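Chalerm Thongdee
thread, 1/14

OK so I finally finished reading all the letters my great-aunt left in the blue hatbox, and a bunch of you asked how I went about transcribing them, so here goes. Long one. Get a snack.

2/14
The numbers first: 131 letters, 244 sheets of paper (she wrote on both sides, and sometimes up the margins when she ran out of room, bless her). Most are to her sister. A few are to a man named Nistor who I'm pretty sure sold her a piano and then spent years hearing about it.

3/14
I started in March thinking I'd be done in a month. Ha! Her handwriting is gorgeous and I couldn't read a word of it. Her lowercase r and her lowercase v are the same letter. Her n's are u's. For a whole week I believed our family had a cousin called Uiua. It's Nina.

4/14
What finally helped was making an alphabet sheet. I went through the letters I could read, copied out every shape she used for every letter, and taped the sheet next to my screen. After that it went from one page an evening to four or five, and I stopped yelling at the cat.

5/14
Also, type what's there! I kept wanting to fix her spelling and I'm so glad I quit. She writes "tomatos" her entire life. She writes "suprise" with two exclamation points every single time. If I'd cleaned it up she would've been gone from it.

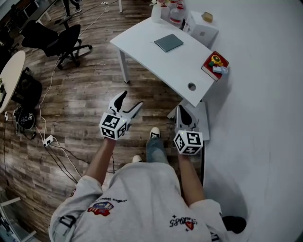 6/14
THINGS I'D DO DIFFERENTLY

Number the sheets in pencil before you move anything. Lightly, back corner. I pulled three letters out of their envelopes on day one, mixed up the pages, and it took me until summer to work out which goodbye belonged to which hello.

7/14
And keep the envelopes with the letters. Half of hers have no date, just "Thursday-ish" or "after lunch," and the postmark is all you've got. One postmark says only Allari and a smudge, and I've been squinting at that smudge like it owes me money.

8/14
Question I get a lot: do you wear gloves? I don't for paper. Clean, dry hands, nothing to drink on the table, and I put my rings in a dish. For the photos in the box I hold the edges. I'm no archivist though, so if yours are crumbling, please go ask one.

9/14
My favorite so far is the one about the dance at Viris. She walked there in borrowed shoes, the band didn't show, and somebody's uncle played the same four songs on the accordion until midnight. Six pages! Two of them are about the shoes. She gave them back "in a state I will not describe" and then she describes it.

10/14
The hard ones are from the winter her sister was sick. They're short, and the pen presses down so much you can feel it on the back of the page. I typed those in one sitting because I didn't want to have to come back to them the next day.

11/14
Then spring comes and she's complaining about the price of ribbon again and I swear I cheered out loud.
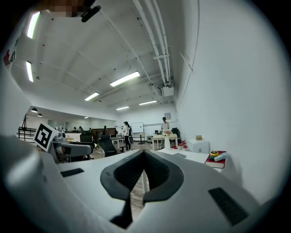

Two black gripper fingers, and a white table with a dark red book on it 💌

12/14
For the backup people (I see you): one copy on my laptop, one on a drive at my brother's place, and a printed set in a binder. The file names are just the year, the sheet number and who it's to. I tried a fancy system with color codes and gave up on it by letter nine.

13/14
The whole typed thing came in so long that the copy shop lady asked if I'd written a novel. I said my aunt did. She read the first page while it was printing and wanted to know if the piano ever got tuned. (It did not. Nistor, if you have grandkids out there, I have questions.)

14/14
Next up is the index of names, which I'm dreading, since she had three friends called Rose and never once says which. If anyone here has family from near Nisis and knows of a Rose who kept geese, my messages are open. I've got a letter about those geese you're going to want to read.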